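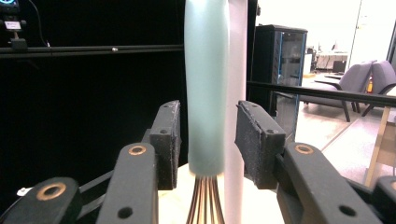 Section 4. Running the Whisk Demonstration for Visitors

This section covers the kitchen tool demonstration used on open days at the Plustbridge workshop. For first-time installation, see Section 2.

Before the doors open

1. Switch on the Kistatus controller and wait for the ready tone.
2. Open and close the gripper fully, 2 times, with nothing between the pads.
3. Check both finger pads for loose lining. Light wear is acceptable. Replace a pad if the lining lifts at a corner.
4. Load program 223 (Whisk, Upright).

Note: Program 77 is the older version and closes faster. Do not use it with visitors in the room.

During the demonstration

5. Ask visitors to stay behind the floor tape — this includes anyone taking pictures.
6. Bring the open jaws to the whisk so that the handle stands between the pads and neither pad touches it.
7. Pause. Let the group see the gap on each side before you go on.
8. Press CLOSE and keep one hand near the stop button.
9. Lift, hold for a slow count of five, and set the whisk down.

CAUTION: Keep fingers away from the linkage arms as well as the pads. The arms move toward each other when the jaws close.

CAUTION: Never hand a tool to the gripper while it is closing.

If the whisk slips or turns, press stop, open the jaws and go back to step 6. Grip on the handle, not on the wires.

After the last group, write the cycle counter reading in the log (example entry: Wednesday, 1,817, P. Kwok). Report faults to Po-yen Kwok before shutting down the controller.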